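Ticket 214 – Public comment form rejecting residents
Opened 2022-01-10 by Denise Birkett, Brevside town clerk's office
Status: open, high

Comment form for the flag and seal hearing won't take entries from the Ikcombe side. Residents get "address not in district" after hitting submit. Same people got thru fine in August for the zoning thing. Hearing is in 8 days, phones are going nonstop.

Update – W. Ejigu
Reproduced w/ 2 test addresses. Form is checking against the old ward list, from before the boundary change. Cleared cache, no difference. Asked Tülin Kocabaş for the new list.
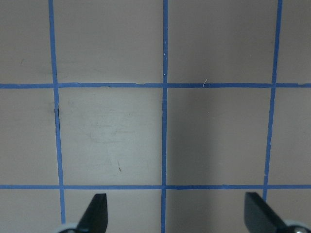 Blue tape grid on gray surface

Update – T. Kocabaş
New list loaded. 30 addresses still fail, all on Liao Road. Looks like the import reads "Rd" and "Road" as differnt streets. Fixing by hand for now.

Update – D. Birkett
Council member Olatunji wants to know if rejected comments were saved anywhere. Were they?? Need an answer before the packet goes out.

Update – W. Ejigu
Not saved. Error comes up before anything is written. Residents will have to resend – paper forms at the front desk OK too. Leaving ticket open till Liao Road is done.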